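Windberg test kitchen reopens with curved worktop

The Windberg shared kitchen reopened on 18th August after a refit by Zonwood, the firm that also supplied the cabinets. The work took 83 days and was carried out in 3 stages so that the cold store could stay in use.

The main change is a single long counter with a grey top, which replaces two separate benches. The top bends in a continuous curve at one end, and the cabinet fronts below it are light wood. Ventilation grilles are set into the cabinet face. Bottles and condiments are kept on the counter behind the cooking position. The mural on the wall by the stove has been left in place.
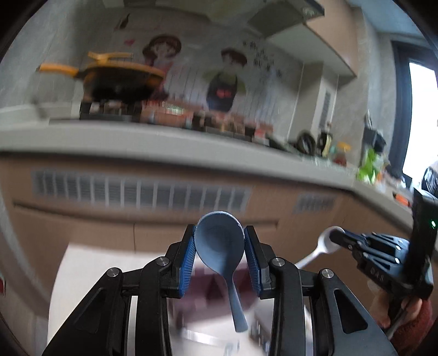
The counter at Windberg, with the stove at left and the vertical-slat grilles in the cabinet fronts. Light blue and white plastic spoons in the foreground.

Small utensils are listed separately from the fixed equipment. The kitchen's stock now stands at 249 items, and plastic spoons are sorted by colour before they go back into the drawers. Pans are stored with their lids.

Bookings are handled through Arka, and the hourly limit on the stove has been dropped. Bergeron, which holds the maintenance contract, will inspect the ventilation after 300 hours of use. A second inspection is planned for November, when the drawer runners will also be checked.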